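Section 4. The Box and Its Lid

If you have skipped the first three sections to get here, welcome. You have probably worked out that the box holds things and the lid goes on top. What follows is the rest of it, including the part about the latches that fills most of our mailbag.

This section applies to the Keltel storage box in white, with the black handle and the two black end latches. Owners of the older Keltel with the loose snap-on cover should see Section 7, where they will find sympathy and a part number.

4.1 Before you start

Put the box on a table. A lap is not a table, and neither is the arm of a sofa, although both were tried during testing at our Womcombe workshop and the sofa still has the marks. You want a flat surface with enough free space beside the box to lay the lid down. Clear the coffee cups first.

Wash the box and lid in warm water with a little dish soap and dry both with a soft cloth. Pay attention to the shallow lines molded into the top of the lid. They look nice and they collect crumbs.

4.2 Taking the lid off

1. Turn the box so one latch is at each hand.
2. Push the handle down flat. If it stands up while you work the latches, you will be tempted to pull on it. Resist.
3. Hook your fingertips under the lower edge of the left latch and swing it outward until it lets go of the rim.
4. Do the same on the right.
5. Raise the handle and lift straight up until the lid clears the rim.
6. Tilt the lid, move it off to one side, and set it down.

Caution: Undo both latches before step 5. Lifting with one latch still closed brings the whole box up at a slant and delivers the contents to the floor. Our record at Womcombe is 2000 dressmaking pins, and we are still finding them.

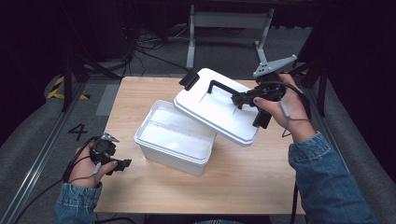
Once free, the latches hang loose and swing about as they please. They will not fall off. The hinge pins are meant to have some play in them, so a latch that dangles outward is behaving normally and there is no need to write to us. If one does come away completely, press it back onto its pin with your thumb until it clicks. You may have to say something rude to it first.

Note: Lay the lid top side up, with the latches out past its ends. If you trap a latch underneath, the lid will rock like a restaurant table.

4.3 Filling the box

The walls taper a little toward the bottom, so there is less room down there than the opening promises. Heavy things go in first and lie flat. Light things go on top. Anything you will want again tomorrow goes on top of that, even if it is heavy, because you know perfectly well how this goes.

Stop filling when the contents reach the underside of the rim. The lid is not a press. If you are sitting on it, you need a second box.

The Odden divider set (sold separately, naturally) stands on the bottom of the box and splits it lengthwise. Fit the dividers while the box is empty. Fitting them afterward can be done, and takes an afternoon.

4.4 Putting the lid back

1. Check the rim for threads, paper corners and the ends of charging cables.
2. Hold the lid by its handle, level, over the box. It fits either way around.
3. Lower it until the stepped edge sits on the rim on all four sides.
4. Fold the handle down and press once in the middle with an open palm.
5. Close one latch, then the other. Each one should snap.

If the second latch refuses, open the first and start again at step 3. The lid is sitting crooked, whatever it looks like from where you are standing.

4.5 Carrying

The handle is intended for carrying a closed box with both latches snapped. Keep the load under the limit printed on your packing slip, and put a hand beneath the box on stairs.

Caution: Do not hang the box from a hook by its handle. Do not hang anything else from the handle either. We had a letter about a bicycle.

4.6 Stacking

Handles must be flat before another box goes on top. Boxes from the Zoubi range look as if they ought to stack with this one. They will do so for around 200 seconds.

Replacement latches are part 2375 and come in pairs. For replacement lids, see Section 7.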